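Tillow to Open Container Sorting Room at Partington, Publishes New Guide for Households

PARTINGTON, 9/15/25 - Tillow, the household reuse service, will open a permanent sorting room for cups, bottles and other empty containers at its Partington site. The room replaces the folding tables the service has used at its monthly drop-off mornings and will take items in any week of the year.

Tillow accepts clean, empty household containers that still have use left in them. Items are checked, sorted by shape and opening, and passed on to schools, craft groups, garden clubs and small makers who have asked for them. In the 12 months to the end of August, the service passed on 1,651 items to 216 groups and individuals. The new room has shelf space for 1,400 items at a time.

"We were packing everything away at the end of each session and unpacking it again the next month," said Kirsty Cosgrove, who manages the service. "A good deal of the day went on that. Now a thing can go on a shelf and stay there until someone wants it."

The room was fitted out over the summer by Drovosau, a local joinery firm, which built the shelving to a depth of 25 inches so that larger tubs can stand two deep. Drovosau also put in a long bench under the window and a deep sink for rinsing items that arrive with residue in them.

Sorting will follow a system Tillow calls Plerix. Under Plerix, an item is placed first by its form (straight-sided, tapered or necked), then by its opening (open rim, snap lid or screw thread), and last by size. Color and original purpose are not recorded. Groups requesting items fill in a one-page form that uses the same terms, and the form can be picked up at the front desk.

Tapered items are kept apart from straight-sided ones because they nest. Stacks are limited in height so that the lower pieces can be pulled free without cracking. Bottles with screw threads are stood upside down on the neck to drain after rinsing, and are not shelved until the inside is dry. Caps are kept in separate trays and matched to bottles when a request is filled.

Threads have been the main cause of returned items. Two bottles of the same height may take different caps, and in past sessions a number of bottles went out with caps that would not close. Each threaded bottle will now be tried with its cap before it leaves the building. Bottles with no matching cap will still be offered, marked as open containers, for use as scoops, funnels, plant covers and similar jobs.

Tillow has also written a short guide for households. It asks that people:

- Empty and rinse each item, and let it air dry before bringing it in.
- Leave caps off, but bring them along in a bag.
- Peel labels where they come away easily. Labels that don't can stay on.
- Keep back anything that has held paint, solvent, motor oil, weedkiller or medicine. These are not accepted.
- Keep back anything split at the rim or cracked along the side.

There is no charge to drop items off and no limit on how many a household may bring. Anyone with more than two large bags is asked to call ahead so that bench space can be cleared. Groups collecting items should bring their own boxes. Glass will not be accepted at first, and Tillow will look at the question again after the room has been open for six months.

The bench will be open to the public during drop-off hours. People who would like to learn the sorting system can join a session of two hours, which covers checking for damage, measuring openings and matching caps. No experience is needed. Children under 12 should come with an adult.

Items that cannot be placed with anyone after a full year on the shelf will be sent for recycling, where the material allows.
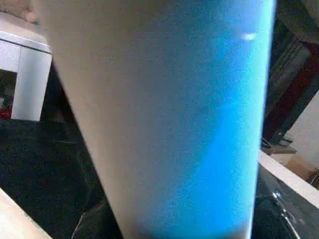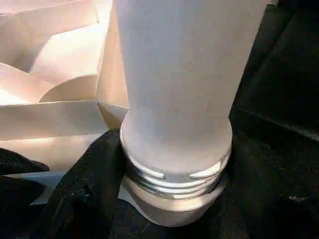 Bronwyn Treloar wrote in reply to the draft guide that she would gladly rinse and dry everything, but that the page ought to say how big a bottle can be before it is too big to bring. She had several tall ones at home and had been about to put them out with the trash. Tillow has since added a line to the guide stating that there is no upper size limit, provided one person can carry the item in by hand.

Printed copies of the guide are available at the Partington front desk.

Contact: Tillow Press Desk, Partington | © Tillow. All rights reserved. | Back to top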